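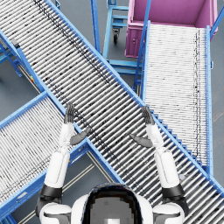 Service notice: Odoleo roller conveyor, 70 mm pitch

Applies to Odoleo lines worked by a two-armed robot.

Fault: with firmware 378, the robot may keep reaching over the rollers after the conveyor stop is pressed. The stop signal reaches the drive but not the arm controller. One pinched glove was reported at Savau – no injury.

What to do: keep people out of arm's reach while the line is powered. Use the robot's own emergency stop as well as the conveyor stop. Install firmware 399, then test both stops before restarting.

The update is free. Replacement relay kits (2 per line) ship in May.

Service contact: Ostap Melnychuk, Vurnix

© Vurnix | Contact | Back to top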